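Stidis Service Desk
Ticket category: Accounts and stock - catering tills
Site: Stakbridge staff canteen
Raised by: Anathi Zwane, Catering Office
Assigned to: Sándor Szalai, second line
Priority: Normal
Status: Closed

Summary
Meal deal discount not applied at till 7 when a canned drink is included.

Initial report (Anathi Zwane)
Since the May price update, customers at till 7 have been charged the full price for each item when a canned drink is bought with a boxed snack. The same items rung through at till 5 receive the discount correctly. Cashiers have been taking the difference off by hand, and the manual reductions are now showing as exceptions in the end-of-day report. Please restore the discount and advise how the exceptions should be recorded.

First line response (Szu-yu Hung), 09:40
Thank you for your report. Please confirm the following:
Whether the till has been restarted since the price update.
Whether the discount fails for every drink or for cans only.
The wording printed at the foot of the receipt.

Reply (Anathi Zwane), 10:15
The till is restarted every morning before service. Bottled water and hot drinks are discounted as they should be. Only cans are affected. The foot of the receipt reads "Offers: none applied". 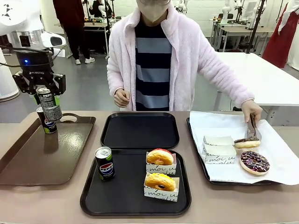
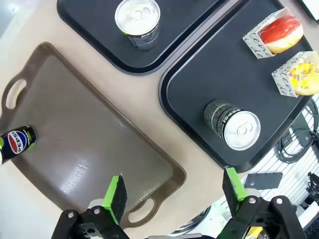 Pepsi cans and brown tray, Stakbridge.

First line note (Szu-yu Hung), 10:30
The fault could not be reproduced on the training till, which holds last term's price file. Passed to second line.

Second line note (Sándor Szalai), 11:20
Connected to till 7 remotely and compared its price file with that held on till 5. The product codes and prices match. The offer groups do not. On till 5, canned drinks belong to the group "Cold drinks - deal". On till 7, they remain in the older group "Cold drinks - single", which was withdrawn from all offers at the update.

A fresh copy of the price file was sent to till 7 and accepted without error. The offer groups did not change. It appears that the till takes new prices from the file but keeps its own stored copy of the groups. The matter has been raised with the supplier, Rurnilero, for advice.

Supplier response (Yao-tsung Kao, Rurnilero), 13:50
The behaviour described is known to us. Offer groups are stored separately from prices and are refreshed only when the till is signed out of the site and signed in again. A restart alone does not do this. Please carry out the steps below outside service hours:
Close the day's takings on the affected till.
Select Manager, then Site, then Sign out.
Wait for the message "No site assigned".
Sign in with the site code and allow the full download to finish. The till should not be switched off during the download.

Second line note (Sándor Szalai), 15:35
Steps completed with the catering office by telephone after lunch service had closed. The download stopped part way at the first attempt with error 13, which indicates that the takings had not been fully closed. One open sale was found and voided. The second attempt finished normally. Canned drinks now appear under "Cold drinks - deal". A test sale of one can and one boxed snack received the discount, and the test sale was then refunded.

Guidance on exceptions (Edem Boateng, Finance Systems)
The manual reductions need not be reversed. Please enter reason code 7 against each one and quote this ticket in the notes field. Any customer who was charged the full price and holds a receipt may be refunded at the counter in the usual way.

User confirmation (Anathi Zwane), 16:10
The discount is working at till 7. The reason codes will be entered before the end-of-day report is run. I am content for the ticket to be closed.

Closure note
Cause: offer groups not refreshed after price update.
Follow-up: the sign-out step is to be added to the price update checklist - owner Sándor Szalai.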